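Pretum Releases Revised Moisture Standard for Stored Grain Sampling

Updated procedure takes effect in December at all Jallcombe receiving sites

JALLCOMBE - Pretum, a supplier of testing services to grain elevators and feed mills, has released a revised procedure for measuring moisture in stored corn, wheat and barley. The procedure replaces the version used at Jallcombe receiving sites and applies to all lots delivered from December onward.

The main change concerns where samples are drawn. Under the earlier procedure, an operator took a single probe from the center of each load. The revised procedure calls for nine probes per load, set out on a fixed grid and combined into one composite sample. The composite is divided on site. One portion is tested at once and the other is sealed and held for nine days in case the result is disputed.

"A center probe reads the center," said Leen Abu Hammour, technical lead for grain testing at Pretum. "Moisture moves toward the walls and the top surface during transport, and a load can pass at one point and fail at another. The grid gives the buyer and the seller the same number to work from."

The revision follows a review of 1,052 loads received at Jallcombe. Each load was sampled under both procedures and the paired results were compared. The largest differences were found in corn that had been loaded warm and moved in covered trailers. Wheat and barley showed smaller differences, and the limits for those crops are unchanged.

Operators will continue to use bench meters already in service. Each meter must be checked against an oven-dried reference sample at the start of every shift and again after any change of crop. Meters that read outside the permitted range are to be removed from use until they have been adjusted and checked a second time. Readings are recorded to one decimal place. Rounding to the nearest whole percent is no longer accepted on delivery tickets.

Abou Jaoude, which handles outbound freight from the Jallcombe sites, will print the composite result on its shipping papers. Wokeck will supply sample bags and numbered seals. Existing bags may be used until stocks run out, provided the load number is written on both sides.

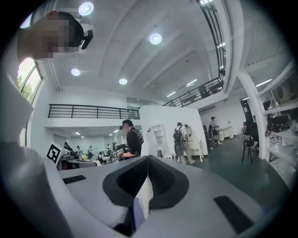
Pretum Technical News, Issue 9, page 2

Training for site operators is held on Thursday mornings and covers probe placement, sample division, meter checks and record keeping. Operators who completed the earlier course need to attend only the section on probe placement.

"Most of the work is in the dividing," said Qusai Nassar, who runs the operator course. "If the composite is poorly mixed, the extra probes are wasted."

The full procedure, the probe grid and blank record sheets are available from the Pretum office at Jallcombe. Growers with loads under contract before December may ask for either procedure in writing at the time of delivery.

Media contact: Pretum, Grain Testing Office, Jallcombe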